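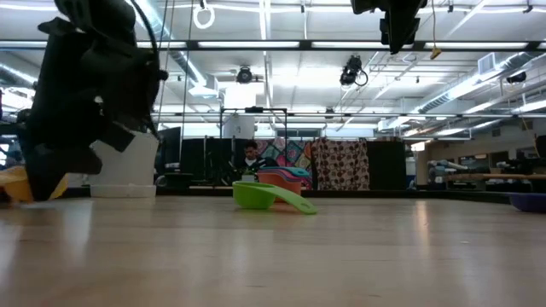

How many demonstrations do we need before we train anything?

Fewer than you'd think, provided they differ from each other. For the Merness task I'd start with 300 and look at what the policy gets wrong before recording more. Last October my group went straight to 1,444, and when I sat down and watched them back (a long evening!) only 915 were worth keeping. The rest had long pauses, or the operator changed their mind halfway through a reach.

So, for your own sets – move the objects between takes, swap who's driving, and start the arms from at least seven different poses. If you fumble a grasp and recover smoothly, keep it, I love those. If you fumble and give up, mark it as failed in the log and don't delete the file.

Reading for next time is the Clarska handout, sections on pacing and labels. Skip the appendix, it's mostly about their old file format. First batches go in the Sotelo folder by 12th March, one subfolder per pair, with your log sheet in it.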